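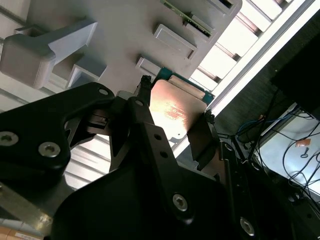
About Us

Clatetti is a repair and resale shop for home and office computers. We fix desktops and laptops, sell used machines that we have cleaned and tested, and stock parts for people who would rather do the work themselves. The shop is on Birnau Street, next to the post office, with parking at the back.

How we started

The business began as a weekend repair table at the Grajales flea market. Most of the work in those days was removing viruses and replacing laptop keyboards. After two years of that we rented a single room above a shoe store, and when the stairs became a problem for customers carrying desktop towers, we moved to the ground floor on Birnau Street. The move took place in August and we opened the next morning with half the shelves still in boxes.

In our second year on Birnau Street we took over the stock of Tiltico, a parts dealer that was closing. That gave us a large supply of older memory, power supplies and processors, and it is the reason we can still help with machines other shops turn away. The Tiltico name is still on some of our parts drawers and on the bulk price list.

What we do

Repairs are the main part of the business. We replace screens, batteries, hinges, fans and drives, and we do board work on most laptops up to the point where the cost stops making sense. If a repair would cost more than the machine is worth, we say so and charge only the inspection fee. The fee is $16 and is taken off the bill if you go ahead.

We also recover files from failing drives. Simple cases are done in the shop. Drives with mechanical damage go to an outside lab, and we pass on the lab's quote before anything is sent.

Used computers come to us from local offices, schools and private sellers. Every drive is wiped before a machine goes on sale. Each computer has a card showing the processor, memory, battery condition and any marks on the case. Last year we sold 376 of them.

Parts

We keep 3,758 part numbers in stock. The list is updated at closing time, so a part that sold this morning may still show as available until tonight. Call before driving over if you need one particular item. Processors and memory can be returned within two weeks if they do not fit your board. Opened thermal paste cannot be returned.

Schools and small offices

We look after computers for small offices and several schools in the Grajales area. This is done by yearly contract or by the visit. Contract customers get a loaner if a repair takes longer than three working days. For larger moves and replacements we need a month's notice in the summer.

Recycling

Bring in old computers, cables, printers and flat monitors at no charge. We do not take tube monitors or televisions. Batteries that have swollen should be brought to the counter and not left in the bin by the door.

Hours

Monday to Friday, 9 to 6. Saturday, 10 to 2. Closed Sunday and on public holidays. Drop-off without an appointment is fine at any time we are open. Pickup after hours can be arranged by phone.

Page last updated 3 Dec 2022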